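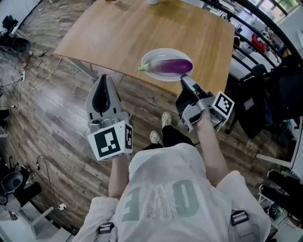

Eggplant on the oval white plate, stem to the left. Note the pale band near the calyx.

The Eggplant Album, page 20
Kept by Marwa Gaber. Updated 7 February 2026.

I started this gallery because I was tired of being told things about eggplants. Every cook I know has a rule for picking one and none of the rules agree. So each page gets an eggplant on a plate, what I was told about it, and what I thought once I'd eaten it. Older pages are in the index. I'm not a botanist and don't want letters from any.

What I was told

The one on this page came from Chowdhury, the grocery by the bus station. Dinesh Mridha was with me and picked it out. He goes by the pale band. According to him, a purple eggplant that fades to lavender and white up near the green part is younger and sweeter, and a dark one all the way up will be bitter. He was very sure. I asked him where he'd heard it and he said everybody knows it.

I don't doubt that some eggplants look like that when they're young. I'd guess that some look like that their whole lives, the way some apples stay green on one side. Once you're standing in a store you have no idea which kind you've got, so I can't see what the band is supposed to tell me.

Then there's shine. Glossy means fresh, dull means old. I half believe this one. I'd believe it more if I hadn't rubbed a dull eggplant on my sleeve in September and had it come up looking as good as this.

The weight

600 grams on the kitchen scale, which I trust to the nearest 20 on a good day. Sumaiya Jayasinghe says a good eggplant should feel heavy for its size. Heavy compared to what? I've been asking her that for a year.

How it was cooked

Sliced, no salting. Salting is supposed to draw out the bitterness, and I used to do it like everybody else, with the colander and the paper towels and the waiting. What I got was salty eggplant. Half of the slices went in the oven with oil and the other half in a pan. The pan ones drank up the oil and wanted more, as they do. The oven ones came out soft in the middle and a bit leathery at the rim, probably my fault for cutting them thin.

The verdict

Sweet enough. Not bitter. Dinesh took this as proof, and I'd like it on record that one eggplant doesn't prove anything. The dark one on page 17 wasn't bitter either, and he had no comment on that.

A few seeds, small and soft. I mention it because of the people who turn the thing over and look at the dimple on the bottom to find out whether it's a "male" or a "female," the males having fewer seeds. I looked. It had a dimple. I learned nothing.

About the plate

Several of you have asked why it isn't a round one. An eggplant fits an oval plate lying down and that's all there is to it. Nusrat Sheikh thinks the white makes the purple look better than it deserves, and she may be right, so don't compare colors too closely with the early pages, where I used a blue dish.

The light brown table doesn't help either. It has a slight gloss of its own and warms everything up.

From the guest book

Debashish Thambiah: The band is real, my mother swore by it.
Marwa: Mine swore by the dimple. They can't both be right.

Nusrat Sheikh: Did you peel it?
Marwa: No. Skin was fine in the oven and chewy from the pan.

Dinesh Mridha: You had seconds.
Marwa: I did.

Previous page: Long thin one, bruised
Back to index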